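About us

Hulholm teaches robots to do small jobs with their hands. We do this by showing them. One of our operators guides a pair of arms through a task, either by holding them and moving them directly or by working them from a second set of controls, and the movements are recorded along with what the cameras see. The recordings go to our customers, who use them to train their own machines.

The company was started by Amber Boersma and Ruben Schouten, who had worked together at Kostlow on packing lines. They began with 2 arms and one table in a rented unit at Unberg. We are still in the same building, with more of it. 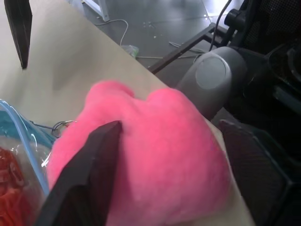 Soft things make up most of our work. A box has the same shape every time you pick it up, but cloth, bags and stuffed toys do not, and an operator has to learn how hard to press before a robot can learn it from them. A pink plush toy will dent under the tip of a gripper finger, and a clear plastic bag next to it creases and throws back the light, so both are useful to practise on. We keep a large cupboard of objects like these and change them often. Hae-won Baek looks after the cupboard and is always glad of odd socks.

New operators train for 20 working days before any of their recordings are sent out. Tineke Desmet runs the training. She starts people on hand guiding, with the arms switched to a light setting, and moves them on to remote control when their movements are steady. Most find remote control harder, as they can't feel what the fingers are touching and must go by eye.
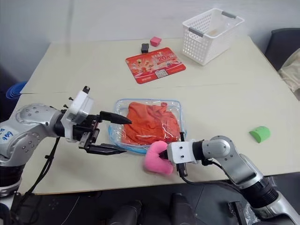

A normal order is 1,000 recordings of one task. Between recordings the operator moves things about on the table, so that the robot does not simply learn one layout by heart. Failed attempts are marked and kept – some customers ask for them. Hugo Sabatier checks each batch and sends back anything where the operator has rushed or stopped halfway.

In November 2021 we took over the floor above from Castellanos, the print firm, and now have 36 people on the staff, counting part-timers. No background in robotics is needed to work as an operator. Steady hands and patience help, and we pay for the training days.

Visits can be arranged through the front office. Please use the side entrance, as the yard gate is kept shut for deliveries.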